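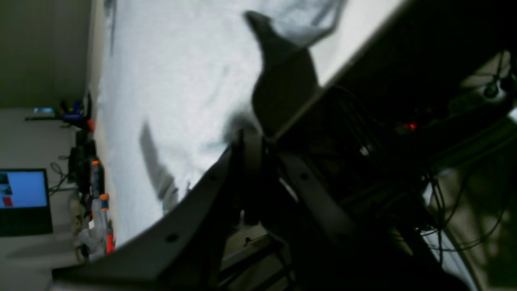

White cloth, creased, with a dark gray object resting on it.

Paju Wear Notes, version 2

Paju is a table of perfume wear diaries. Each record covers one scent, worn once by one wearer, from first spray until the wearer could no longer smell it or 12 hours had passed. The set holds 284 records from 34 wearers. It was put together by the Osen scent club and is kept in one CSV file with a separate word list.

Files

paju_wear.csv -- one row per diary
paju_words.csv -- the word list used for the note fields
CHANGES.txt -- edits between versions
LICENSE.txt -- terms for reuse

Fields

record_id: text, unique, never reused after a row is deleted
wearer_id: text, stable across versions
scent_code: text, assigned by the club; house and perfume names are not included
strength: cologne, toilette, parfum, oil, unknown
age_of_bottle: new, opened, old, unknown
surface: skin, cloth, both
site: wrist, elbow, neck, collar, scarf, other
sprays: whole number; blank for splash bottles and oils
opening, heart, base: words from the list, separated by semicolons
reach: close, arm, room
hours: whole number; 12 means the diary was stopped, so treat it as a lower limit
again: yes, no, unsure
remark: free text, lightly edited for spelling

How the diaries were kept

Wearers filled in a paper form. The opening was written down right after application, the heart once the first notes had faded, and the base at any point after that. No clock times were set for the last two, so they can't be compared closely between wearers. Forms were typed up at Canov, and the typist mapped free words onto the list where there was a clear match. Words with no match stayed in the remark field.

Most wearers applied scent to skin. Where surface is "cloth" the fiber was not recorded, and neither was the time since the last wash. Both affect how long a scent lasts.

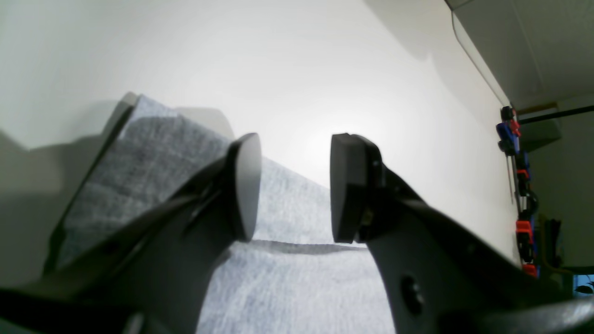 Rows marked "both" describe a single application that reached skin and clothing together. The hours field then gives the longer of the two. Do not split these rows.

Cleaning

Rows with no opening and no base were dropped. Rows with a missing heart were kept, as many colognes go straight from citrus to musk and the form had no box for that. Duplicate forms were merged, with the earlier one taking priority. The value "powder" had been used for both iris and talc effects in the first version. It is now two entries, "iris" and "talc", and old rows were recoded from the remarks where possible -- otherwise they carry "powder_old".

Known problems

Wearers chose their own scents, so rose and vanilla are heavily represented and leather is thin.
The "again" field tends toward yes. People seldom wear something they expect to dislike.
Loss of smell through habit is not separated from actual fading. Short values for hours on heavy musks should be read with this in mind.
Old bottles were not checked for spoilage. A sour opening may come from the bottle.
Codes beginning with H were issued by the Horkuslow group before the merge and use an older scale for reach. The values were converted; the originals are in CHANGES.txt.
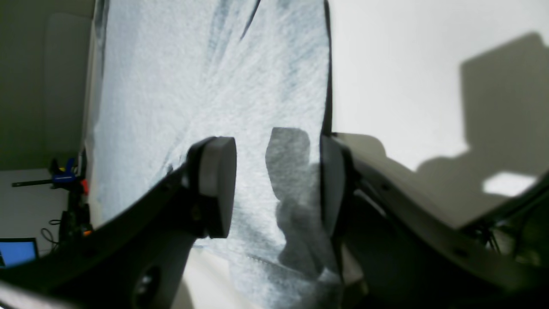
White fibrous fabric hanging between two gripper fingers.

Suitable uses

Teaching, word-use studies, and simple comparisons of lasting power within one wearer. The set is not suited to ranking perfumes, safety work, or any claim about allergy. No skin reactions were collected.

Loading

The file is UTF-8, comma separated, with a header row. Blank means not recorded. "unknown" means the wearer was asked and could not say. Keep the two apart when importing.

Version 2 released 10 May 2021. Corrections should quote the record_id and the field name.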